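시뮬레이션 파지·이재 셀 소프트웨어 점검표 (의견란 포함)

대상: Kirita 제어 스택, Nondus 인식 모듈, Mirani 계획기, Clomton 로그 도구
점검: Shagufta Hayat
검토: Saqib Tarar
판정 표기: 적합 / 조건부 / 부적합 / 보류

이번 점검은 시뮬레이션 환경에 한정한다. 실기 셀의 전기·기계 안전 항목은 별도 양식을 쓴다. 판정이 조건부 이하인 항목은 의견란에 조치 담당을 적고, 조치 후 같은 번호로 다시 점검한다.

1. 실행 환경

1-1. 씬 파일과 형상 정보 버전이 저장소 태그와 일치하는가
판정: 적합
의견: 없음.

1-2. 난수 시드가 실행 기록에 남는가
판정: 조건부
의견: 물체 배치 시드는 남지만 조명 시드는 남지 않는다. 그림자 경계에서 생긴 검출 오류를 재현하지 못한 사례가 있음. 담당 Hayat.
검토 의견: 조명 시드는 로그 헤더에 넣을 것. 별도 파일로 빼면 분실된다. (Tarar)

1-3. 물리 스텝과 제어 주기가 정수배 관계인가
판정: 적합
의견: 물리 스텝 2 ms, 제어 주기 20 ms. 설정 파일에서 제어 주기를 바꿔도 경고가 뜨지 않으므로 검사 구문 추가를 요청함.

2. 제어 (Kirita)

2-1. 관절 속도 제한이 계획기 출력과 무관하게 제어기 단에서 걸리는가
판정: 적합
의견: 제한값을 넘는 궤적을 강제로 넣어 확인. 제어기에서 잘리고 오류 코드가 올라온다.

2-2. 명령 수신이 끊겼을 때 정지 상태로 들어가는가
판정: 적합
의견: 계획기 프로세스를 강제 종료하여 확인. 그리퍼는 마지막 파지 폭을 유지한다. 물체를 쥔 상태에서 열리면 부적합으로 본다.

2-3. 그리퍼 파지력 상한이 물체 종류별로 적용되는가
판정: 부적합
의견: 속이 빈 원통에도 기본 상한이 그대로 들어간다. 시뮬레이션 물체는 강체라 변형이 나타나지 않으며, 이 상태로 실기에 올리면 안 된다. 담당 Tarar.
검토 의견: 물체 테이블에 상한 열 추가. 값이 비어 있으면 실행을 거부하도록 수정 중.

3. 인식 (Nondus)

3-1. 광각 렌즈 모델의 유효 영역 마스크가 적용되는가
판정: 적합
의견: 원형 유효 영역 바깥의 검은 모서리는 특징점 추출에서 제외됨. 마스크 경계에서 안쪽으로 20픽셀을 추가로 버린다.

3-2. 그리퍼 자체 가림 마스크가 손가락 개도에 따라 갱신되는가
판정: 조건부
의견: 본체 부분은 문제없음. 손가락 끝은 갱신이 한 주기 늦어, 닫히는 동안 끝단 픽셀이 물체로 분류되는 경우가 있다.

3-3. 인접한 원통이 개별 인스턴스로 분리되는가
판정: 조건부
의견: 주황색 테두리와 회색이 섞여 붙어 있으면 분리된다. 같은 회색끼리 붙고 그림자가 걸치면 하나로 합쳐지는 경우가 있음. 합쳐진 인스턴스는 파지 후보에서 빼도록 임시 조치함.

3-4. 그림자 경계가 물체 경계로 오검출되지 않는가
판정: 보류
의견: 1-2 조치 후 재점검. 계단형으로 끊긴 그림자 윤곽이 트레이 바닥에 걸릴 때 깊이 추정이 흔들린다. 렌더러의 그림자 해상도 2,000 설정으로 한 번 더 돌릴 것.

4. 계획 (Mirani)

4-1. 용기 칸막이가 충돌 모델에 포함되는가
판정: 적합
의견: 이전 버전에서는 외벽만 있었음. 현재는 칸막이도 별도 형상으로 등록됨.

4-2. 밀집 배치에서 손가락 진입 여유를 계산하는가
판정: 조건부
의견: 이웃 원통과의 간격만 보고 벽과의 간격은 보지 않는다. 벽 쪽 원통을 첫 대상으로 고르면 경로 생성이 실패하고 재시도로 넘어간다. 안전 문제는 아니나 시간 손실이 있음.

4-3. 파지 후 물체 형상이 로봇 쪽 충돌 모델에 붙는가
판정: 적합
의견: 부착과 해제 시점 모두 로그에 남음.

4-4. 트레이 상공 대기 자세에서 벽 높이 여유가 확보되는가
판정: 적합
의견: 트레이 위치를 바꾼 구성에서도 확인함. 다만 여유값이 코드 안에 상수로 박혀 있다. 설정 파일로 옮길 것.

손목 쪽 시점. 첫 번째는 파란 트레이와 손가락 끝의 주황색 고리형 원통, 두 번째는 칸막이 용기 안의 원통 6개.

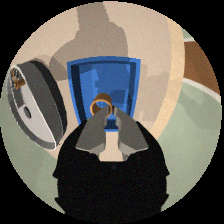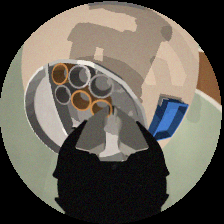
5. 로그 및 도구 (Clomton)

5-1. 영상, 관절 상태, 계획기 판단의 시각이 같은 기준으로 기록되는가
판정: 적합
의견: 모두 시뮬레이션 시각 기준. 벽시계 시각은 참고용 열에만 둔다.

5-2. 실패한 실행이 자동 삭제되지 않는가
판정: 조건부
의견: 디스크 한도에 닿으면 오래된 순으로 지워지며 성공과 실패를 구분하지 않는다. 실패 기록은 삭제 대상에서 제외하도록 요청함. 담당 Hayat.

5-3. 재생 도구가 중간 시점부터 상태를 복원하는가
판정: 적합
의견: 접촉 상태 복원에 한 스텝 오차가 있으나 판독에는 지장 없음.

미결 항목: 1-2, 2-3, 3-2, 3-3, 3-4, 4-2, 5-2
실기 이관은 2-3이 적합으로 바뀌기 전까지 승인하지 않는다. 3-4는 조명 시드 기록이 들어간 빌드로만 재점검하며, 이전 로그로 대체할 수 없다.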